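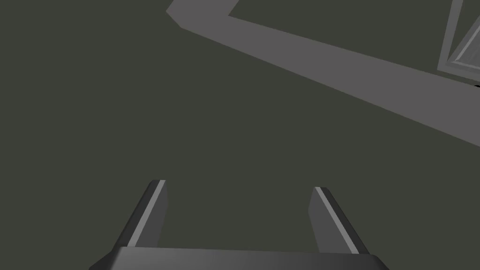 The planner was called Tkachenko, after a landlord one of its authors had disliked, and it had been thinking for nine minutes when Vasylyna Yurchenko went to put the kettle on.

"Is it stuck?" asked Callum Tennant, who had been at Clultberg for two weeks and still sat up straight.

"It's considering."

"Considering what?"

She looked at the log. It had sampled 300 ways of reaching the shelf and rejected every one of them, giving as its reason the word DOOR.

Urnen, the simulated flat, had been built by Laurențiu Grecu in a single December, mostly at night. He had then gone off to sell boats. He left behind a room with good floorboards, a folder called final_final, and a collision model in which the black door was five centimetres thicker than it looked. His only comment on the matter read: doors are like this.

"We could just make it thinner," said Callum.

"Seraina tried. The fridge fell through the floor."

He laughed, and then saw that she hadn't. Seraina Thaler, across the desk, raised one hand without taking off her headphones. She had written a long report about the fridge.

So they did what they always did, and lied to the planner. Vasylyna told Tkachenko that the door was where it was, but that it minded being touched a little less than before. She lowered the penalty from 33 to 9. The cursor blinked. The left arm swung out in front of the white body and stayed there with its fingers in the air, like a man who has thought of a question at a funeral. The right arm went for the shelf.

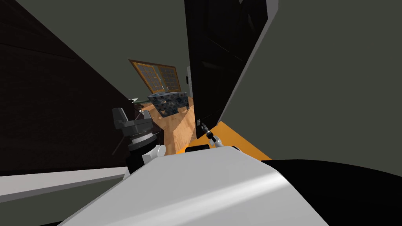 Urnen, second attempt: right gripper at the orange board, left arm otherwise engaged.

"Why is it doing that with the left?" said Callum.

"Balance."

"Does it need balance? It hasn't got any weight in there."

"Laurențiu gave it a feeling of weight. We've never found where."

Fedir Kuzmenko came by at this point, as managers do, holding a mug from Lulbridge, where the customers were. He wanted to know whether it could do the round thing yet. Lulbridge had asked about the round thing again.

"What is the round thing?" Callum asked when he had gone.

Vasylyna opened the object list. The perception module had it as KNOB with a confidence of five per cent, and as BALL with the same. Everything else it had put down as WORKTOP, which you could understand, given the speckles. She typed ROUND THING into the label field and pressed enter. Tkachenko found a path in less than a second.

"That can't have been it," said Callum.

"Write it down anyway." 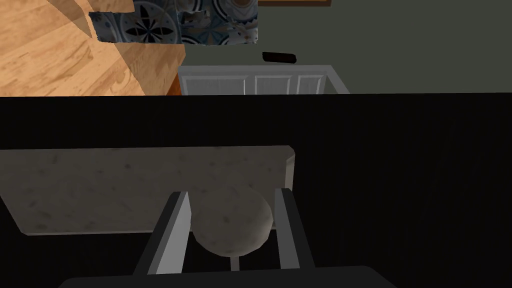

The round thing, with fingers either side.

He wrote it down. Then he asked whether he should commit the change, and what he ought to put in the message. She drank some of her tea and thought about Laurențiu among his boats.

"Put 'knobs are like this'," she said.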